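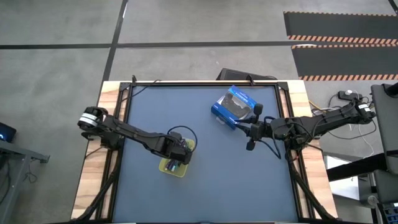
Two-armed workstation at the Prandcombe open day, with a plastic container and a blue box on the table.

The Prandcombe open day is a yearly public visit to the robotics workshop of Natance, a small automation firm. It is held in April and admits 119 visitors, a limit set by the fire certificate and defended with some passion at the door.

The main attraction is the packing demonstration, in which a pair of arms handles household goods under the eye of an operator. It is billed as lasting 40 minutes. Regular visitors bring a sandwich.

The event was started by Aksel Eyvindsson, who had hoped for a lecture series and got a queue of children instead. His opening talk survives in the programme – it has been shortened twice, both times by request.
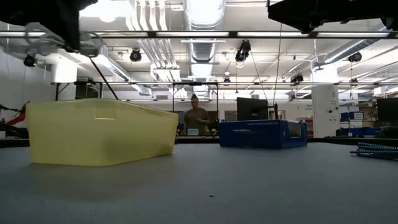
Other benches in the hall are open to visitors between sessions, and staff will answer questions on anything except delivery dates. The 2024 event took place on 2024-04-07 and drew a waiting list of 78. A proposal to move to the larger Foveck site, which holds 1000, has been under discussion ever since.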